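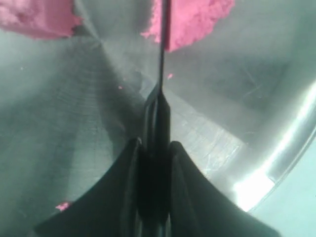
Unit 8 of the housekeeping course at Nellport is about care of metal surfaces, and we begin with the curved ones, which students usually find more difficult than a flat worktop. On a flat sheet the light comes back evenly and a mark is easy to find. On a curved interior the same metal goes from silver to gray-green, and a shadow can look like a stain. Look at the right side, where the fine crosshatch pattern is lighter: small scuffs and thin scratches can be seen in it. Such marks are damage to the surface and not dirt, so no cleaning product will take them away.

Textured metal

A pattern of very fine lines hides fingerprints well, but it also holds soap film. Wipe it with a soft cloth and warm water, with little pressure. Please do not use steel wool or scouring powder, also not on a small corner "for testing". Rinse, then dry at once with a second cloth - water that stays on the metal leaves lime spots, and in Wistow the water is quite hard.

Fabric and metal

Before cleaning, take out all textiles and check them for zippers, hooks and buttons. A colored cloth should be tried first with a white one: rub both together when damp, and if the white one takes color, keep the colored cloth away from the work.

How to inspect

1. Hold the lamp low and to the side.
2. Move your head, not only the lamp.
3. Pass a dry fingertip lightly over the mark. Dirt normally feels raised, a scratch feels cut in.
4. Write the result on the Plattner sheet before you clean anything.

For next time read pages 70 to 74 in the course reader and bring 2 clean cloths, one of them white.

Courses > Housekeeping > Unit 8 > Metal surfaces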